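Greifen lernen im Mietpaket

Batow verleiht Handgreifer, Kopfkameras und Rucksackrechner an Betriebe, die eigene Robotergreifer anlernen wollen. Wir haben das Paket ausprobiert.

17. Dezember 2020

Wer einem Roboter eine neue Handbewegung beibringen will, braucht Aufnahmen davon, und zwar viele. Bisher hieß das meist, einen Arm zu kaufen und ihn Stunde um Stunde fernzusteuern. Batow lässt den Arm weg. Der Anbieter vermietet Greifer, die ein Mensch in die Hand nimmt, dazu eine Kamera für die Mütze und einen Rechner für den Rücken. Nutum heißt das Paket, und seit Oktober kann man es auch ohne Rahmenvertrag bestellen.

Die Miete beträgt 3.258 Euro im Monat, Versand und eine halbtägige Einweisung eingeschlossen. Dafür kommen vier Greifer, also zwei Paare, mit Ladeschale, Kopfkameras, Tragegestellen und Zugang zur Auswertesoftware Gautam. Die Mindestlaufzeit liegt bei zwei Monaten. Einen Kaufpreis nennt Batow nicht.

Getestet haben wir bei Prokmont, einem Dienstleister, der für Kunden aus Logistik und Büroausstattung Bewegungsdaten aufnimmt. Gearbeitet wird dort in einem normalen Büroraum mit Holzboden, Drehstühlen und Whiteboard. Ein abgesperrter Bereich ist nicht nötig, weil sich nichts von selbst bewegt. Die Kraft kommt allein aus der Hand.

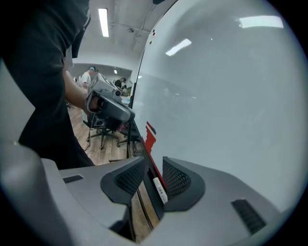

Die Bedienung ist schnell erklärt. Der Griff liegt wie bei einer Gießkanne in der Hand, der Abzug schließt die beiden Finger. Lässt man los, öffnen sie sich wieder. Eine Aufnahme beginnt mit einem doppelten Druck auf den Abzug und endet auf dieselbe Weise. Nach zehn Minuten hatten wir das verstanden, nach einer Stunde griffen wir nicht mehr ständig daneben.

Schwieriger ist die Gewöhnung an das, was fehlt. Mit zwei Fingern ohne Gelenke lässt sich ein Stift nicht drehen und ein Blatt Papier kaum glatt auflegen. Wer eine Aufgabe im Kopf mit der bloßen Hand plant, muss umdenken. Walter Sotelo leitet bei Prokmont die Aufnahmen und rät deshalb zu einem Probetag ohne Aufzeichnung. »Die Leute wollen am Anfang zu viel auf einmal. Erst greifen, dann drehen, dann ablegen. Wenn man das trennt, werden die Daten brauchbar.«

Die Position der Greifer ermittelt das System über die Kameras und über die schwarz-weißen Marker auf den Gehäusen. Das klappte in unserem Test gut, solange die Marker nicht längere Zeit verdeckt waren. Bei zweihändigen Aufgaben kommt das vor, etwa wenn ein Unterarm vor den anderen Greifer gerät. Gautam markiert solche Stellen gelb und schlägt vor, die Aufnahme zu verwerfen. Man kann den Vorschlag überstimmen, doch bei der späteren Auswertung fielen genau diese Sequenzen meist wieder heraus.

Heikel sind glänzende Oberflächen. Ein Whiteboard spiegelt die Deckenleuchten, und je nach Winkel bleibt für die Kamera im Greifer von der Fläche wenig mehr als ein heller Fleck. Die Anleitung empfiehlt, solche Flächen leicht schräg zum Licht zu stellen oder sie mit mattem Klebeband zu versehen. Auf Tageslicht von der Seite reagiert die Software gutmütiger als auf Leuchtstoffröhren von oben.
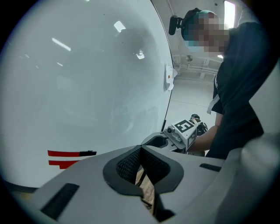
Die Kopfkamera sitzt vorn auf einer gewöhnlichen Schirmmütze. Sie liefert den Überblick, den die Kameras an den Händen nicht haben. Der Halter lässt sich neigen, braucht aber ein kleines Werkzeug, das bei uns am zweiten Tag verschwunden war. Ein Ersatz lag dem Koffer nicht bei. Batow schickte ihn kostenlos nach, was drei Werktage dauerte. Mit Maske und Brille trug sich die Mütze ohne Probleme, nur beim Vorbeugen rutschte sie einem von uns in die Stirn.

Der Akku hielt 90 Minuten. Im Datenblatt steht derselbe Wert, das ist bei Geräten dieser Art selten genug. Da zwei Paare im Paket sind, kann eines laden, während mit dem anderen gearbeitet wird. Zu zweit gleichzeitig aufzunehmen geht ebenfalls, dann steht nach anderthalb Stunden allerdings alles still. Sotelo plant seine Schichten so, dass die Ladezeit auf die Mittagspause fällt.

Am Gewicht des Greifers gibt es wenig auszusetzen. Über Kopf wird er trotzdem schnell lästig, und wer an einer Tafel oder einem hohen Regal arbeitet, sollte öfter wechseln. Das Tragegestell sitzt eng am Rücken und ist für große Menschen besser geschnitten als für kleine. Der Hüftgurt lässt sich nicht weit genug verkürzen.

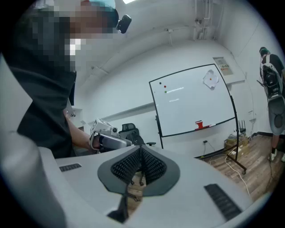
Abends werden die Daten übertragen, wahlweise per Kabel oder über das Funknetz. Mit dem Kabel war ein Aufnahmetag in knapp einer Stunde auf dem Rechner, über Funk brachen wir den Versuch ab. Gautam sortiert die Sequenzen nach Aufgabe und Person, macht Gesichter auf Wunsch unkenntlich und schreibt ein gängiges Format, das sich ohne Umwege weiterverarbeiten lässt. Die Oberfläche gibt es auf Deutsch und Englisch, die Fehlermeldungen nur auf Englisch.

Offen bleibt, wie gut sich die Aufnahmen auf einen bestimmten Roboterarm übertragen lassen. Batow liefert passende Finger für zwei Armtypen, alles andere muss der Kunde selbst anpassen. Prokmont gibt die Daten an seine Auftraggeber weiter und betreibt keinen eigenen Arm, ein Gegentest war deshalb nicht möglich.

Für einen Betrieb, der nur eine einzelne Bewegung anlernen will, ist die Monatsmiete hoch. Wer mehrere Wochen am Stück aufnimmt und dafür Personal hat, kommt günstiger weg als mit einem ferngesteuerten Arm. Prokmont hat den Vertrag inzwischen bis zum Sommer verlängert und ein zusätzliches Tragegestell in kleiner Größe angefragt. Laut Batow ist es in Vorbereitung, einen Liefertermin gibt es noch nicht.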